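首页 新闻中心 项目 工坊 旧衣指南 联系我们

Usar启动“Belay”运动旧衣修补季,球衣、背心和骑行服都能送来

2025年2月17日,星期一

分享 3 评论 2

运动服装修补工坊Usar今天宣布,面向普通市民的运动旧衣修补项目“Belay”正式开放接收。从本周起,脱线的球衣、松了领口的训练背心、侧缝裂开的骑行服、拉链卡住的风壳,都可以送到工坊登记,由修补师傅看过之后商定做法,再排期动手。项目由Usar发起,社区活动空间Fonero提供场地,旧衣的收取和送还由同城配送团队Drivley承担。

我们盼这一天盼了很久!去年十一月,Usar在Fonero的底层大厅做过一次试收,原本只打算看看附近居民有没有兴趣,结果门一开,桌上很快就堆满了,最后登记入册的有近200件。衣服的种类比预想的杂得多,有学校球队早年的队服,有洗得发薄的长跑背心,也有只穿过几次就在腋下崩开的紧身衣。很多人把衣服递过来的时候会顺口讲上几句,在哪块场地上穿过,谁给缝过号码,袖口那道口子怎么来的。修补师傅听着听着就把针线放下了,聊得比缝得还久。

那次试收之后,工坊把所有衣服的问题归了一遍类,重新整理工具和辅料,也改了登记单的写法。今天公布的接收办法,大部分就是从那批衣服里长出来的。

为什么从运动服开始

市面上愿意改裤脚、换拉链的裁缝铺不少,愿意接运动服的却不多。针织面料有弹性,用普通平缝线迹一缝,穿上身稍微一拉线就断;网眼布边缘容易散,补丁贴上去又硬又闷;印花和号码怕高温,熨斗一碰就起皱。店家嫌麻烦,主人也觉得不值得,衣服就进了柜子最里面,或者变成抹布。

可运动服偏偏是最容易有感情的一类衣服。一件衬衫穿旧了,换一件差不多的就好,一件打过好几个赛季的背心却很难找到替代品。颜色停产了,版型改了,原来的队也散了。Belay想做的事情很简单,让这样的衣服还能继续穿上场,跑起来不担心它散架。

Usar的师傅们对针织面料有一种近乎偏爱的耐心。他们会先把衣服翻过来看里子,顺着包边摸一圈,再轻轻横向拉一拉,看线迹在哪里先绷紧。很多毛病在正面完全看不出来,翻过来才发现包边的底线早就断了一截,只靠面线挂着。这种时候只补破口没有用,要把那一段包边拆下来重新上。

“Belay”这个名字取自攀岩里的保护动作,一个人在上面爬,另一个人在下面拉着绳子。项目组喜欢这个意思:衣服在场上出力,工坊在后面托着它。

能修什么

包边是送修最多的部位。领口和袖窿天天被拉扯,汗水和洗涤剂又在同一个地方反复浸泡,包边往往比大身先坏。师傅会尽量用颜色和弹性相近的罗纹条重做;找不到相近颜色的时候,会拿几种备选给主人挑。有人喜欢修得看不出来,也有人索性选一个跳出来的颜色,两种做法工坊都欢迎,后一种做完常常特别好看。

侧缝和肩缝开裂,一般用有弹性的线迹重新合上,再在受力的位置压一道。原来的缝份如果已经磨得太窄,师傅会建议往里收一点点,收多少先用别针别好,请主人试穿之后再缝。

勾丝和小破洞视面料而定。针织布上的小洞可以用手工织补,从里面一针一针把线圈接回去,慢,但是平整。网眼布上的洞会在背后衬一层同类网布,沿着网孔的走向缝,透气不受太大影响。

号码和字样脱落,目前只接缝制的,不接热转印。热转印需要的设备和工坊现有的不一样,勉强做出来洗几次又会翘边,与其让人失望,还是先不开这个口子。将来条件合适了,我们会另行通知。

松紧带失去弹性的短裤、抽绳缩进腰头里出不来的长裤、拉链头坏掉的外套,都在接收范围里。拉链如果整条换,会事先说明新拉链与原来的差别。

泳装、带护垫的骑行短裤和任何紧贴皮肤的护具不在接收之列。潮湿的衣服也请先晾透再送,放在一起会把味道传给别人的衣服。

怎样送来

本季设有2个接收点,一个在Usar工坊门市,另一个在Fonero大厅的服务台。衣服请先洗净,不用熨烫,叠好放进布袋或纸袋就可以。工作人员会当面填写登记单,写明部位、面料成分(洗标还在的话)、希望的做法和能不能接受看得出来的修补痕迹。登记单一式两联,请把自己那一联收好,取衣时要用。

不方便出门的居民可以请Drivley上门收取。在Fonero服务台留下地址和合适的时段,配送员会带着同样的登记单上门,修好以后再送回来。Drivley的同事平时自己也骑车、也跑步,送过来的第一袋衣服里就有他们自己的,已经在架子上排着队了。

每位居民本季最多送修3件。试收的时候有人一口气带来整整一箱,我们当然高兴,但是后面的人就要等很久。分几次来,大家都轮得到。

修补费用按部位计算,价目张贴在两处接收点的登记桌旁,师傅动手之前会先报价,主人点头才开始。衣服经师傅看过之后觉得修不了的,原样退回,不收费用,登记单上会写清楚原因。有些衣服主人愿意留下来做辅料,工坊会拆下完好的罗纹、拉链和抽绳,用到别的衣服上去。试收时就有一条旧长裤的抽绳接到了另一件外套的帽子上,长度刚刚好。

周末学补课

和接收同时开始的还有周末小课,地点在Fonero的长桌旁,主题都很具体:怎样给针织布穿针和收尾,怎样判断一段包边该补还是该换,怎样把散开的下摆先固定住撑到下一次比赛。每节课只讲一件事,讲完就练,练习布由工坊准备,想直接在自己的衣服上试也可以,师傅会在旁边看着。

去年试课的气氛好得出乎意料。有带着孩子来的,有从球场直接过来、包里还装着球的,也有一上手就比谁都熟练的长辈,讲到一半变成了她在教邻座怎么藏线头。我们把她讲的那个办法记了下来,现在写进了小课的讲义:收尾时针从包边的夹层里走一段再出来,轻拉,贴着布面剪断,线头会自己缩回去。

课程不设门槛,从来没拿过针的人也请放心来。需要提醒的是,剪刀和拆线器都很锋利,带孩子的家长请坐在靠里的一侧。

在家可以先做的几件事

排期难免要等,有些小毛病放着不管会越来越大,所以师傅们写了几条建议,供大家在送修之前参考。

看见线头不要拽。针织衣服的线迹常常是连着的,拽一下可能拉开一长段。把线头穿进一根针里,引到里子打个结,就能撑上一阵子。

洗之前翻面,拉好拉链,系好抽绳。魔术贴是勾丝的头号凶手,带魔术贴的护腕、手套请单独装袋洗。

深色衣服和浅色包边拼在一起的,第一次送洗之前最好在不显眼的地方沾湿试一下会不会掉色。旧队服的颜色尤其难说。

柔顺剂少用,弹性面料不喜欢它。晾的时候平铺或者搭在杆子上,不要夹着肩膀挂,湿衣服的重量会把肩线拉长。

包边已经翘起来的背心,可以先用几针疏缝固定,针脚放长一些,送到工坊以后师傅拆起来也省事。请不要用胶水!胶水干了会变硬,渗进布里很难清理,整段都得换掉。

关于颜色和辅料

试收期间被问得最多的问题是配色。运动服喜欢用撞色包边,藏青配酒红、白配绿、灰配橙,年头久了,大身和包边褪色的速度又不一样,拿一段全新的罗纹放上去会显得特别亮。师傅的办法是多备旧料。从不能再穿的衣服上拆下来的罗纹已经洗过许多次,颜色沉下来了,手感也软,和旧衣服放在一起很自然。工坊现在有一面抽屉专门放这些旧罗纹,按深浅排,谁有空谁就去理一理,理着理着总能翻出一条等了很久的颜色。

如果家里有已经决定不要的纯色运动服,也欢迎送来作辅料。藏青、酒红和墨绿目前最缺。
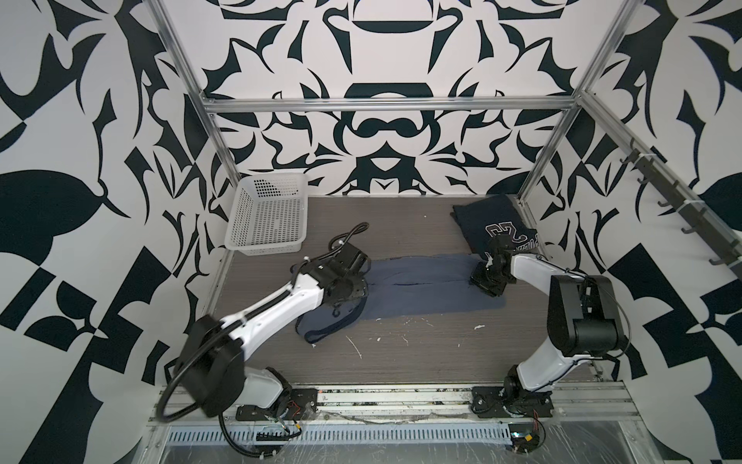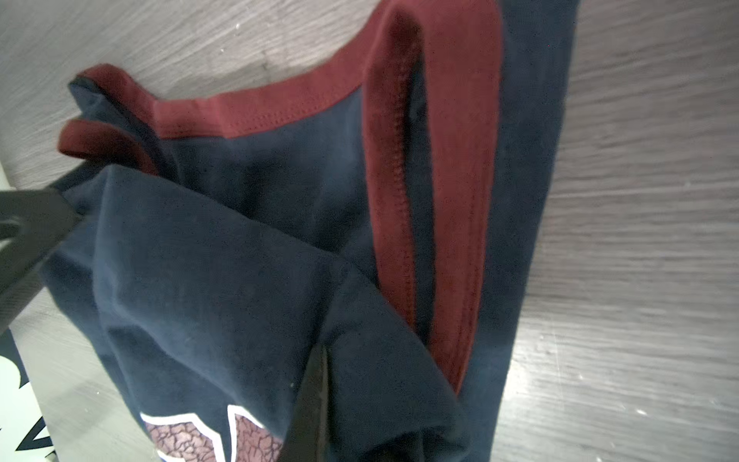

本季安排

接收从即日起开放,周末小课的时间表会贴在Fonero门口的公告板上,并同步更新在Usar网站的“工坊”栏目。小课需要提前登记座位,现场有空位时也可以直接坐下来。取衣通知以短信发出,收到后请带着登记单到原来的接收点领取;由Drivley上门收取的衣服会先约好时段再送回。

今年十一月,Belay计划在Fonero办一次穿着回来的聚会,请大家把修好的衣服穿在身上,到场边打打球、跑跑圈。愿意的话,可以在衣服旁边放一张小卡片,写写它的来历。工坊会带上针线和那一抽屉旧罗纹,玩到一半崩线了也没关系,当场就能缝。

学校、社团和业余球队如果希望整队送修,请先与工坊联系。整队的衣服通常款式相同、毛病也相近,放在一起做可以统一配色,工坊会另外安排时间,不占用居民的名额。球队如果还留着当年的备用布料或多余的包边,请务必一起带来,那是最好的辅料。

关于Usar

Usar是一家以针织和运动服装为主的修补工坊,承接零散修补,也为社区开设手工课程。Belay是工坊第一个按季开放的项目。

关于Fonero

Fonero是面向附近居民的社区活动空间,设有大厅、长桌区和小型活动室,平日开放给各类兴趣小组使用。

关于Drivley

Drivley提供同城小件收送服务,在本项目中负责旧衣的上门收取与送还。

媒体联系

采访、参观和转载事宜,请通过Usar网站“联系我们”栏目留言,注明媒体名称与希望到访的时段。修补过程可以拍摄,拍到送修居民时请先征得本人同意。

相关内容

Belay登记单填写说明
试收回顾:翻到里子看一看
旧罗纹征集,藏青与酒红优先
周末小课讲义:包边该补还是该换
Fonero长桌区使用须知

返回新闻中心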